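A morning at the Gbeho lab

March
By Quyên Ninh
5 comments | 70 shares

Wemen asked if I would join their visit to Gbeho, who train robot hands to move small objects. There were 10 of us, mostly from packing and warehouse firms. We were given coffee and a badge and taken up to the second floor.

I had expected a workshop. It is a long office with the blinds down, and much of the work happens in simulation. An operator wears a pair of gloves and watches a screen, and the two hands on the screen follow. Each attempt is saved as one example, with the positions of all the joints and the view of the table. The learning system, called Rotia, is trained on the saved examples.

The task that morning used a blue tray, a yellow bowl and a small red block. The operator worked quite slowly. Gripping the block is the hard part, she told us, as there is no feeling in the gloves and you have to judge it all by eye.

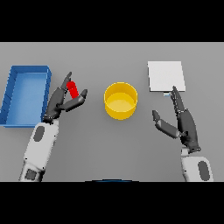 Sorting the examples

After each attempt the operator marks it keep or discard. A second person goes through the kept ones in the afternoon. They had 411 in the set for this task and wanted over twice that before training again. Clumsy attempts are kept if the task gets done, but anything where a hand passes through the table is thrown out.

I had a turn with the gloves and dropped the block every time. My attempts were discarded.

Someone from Lerkik asked how well the results carry over to real arms. The answer was that it depends on the object, and that soft packaging is still poor. We saw no real arms on this visit. The next one is meant to include them, and Wemen will send round the details.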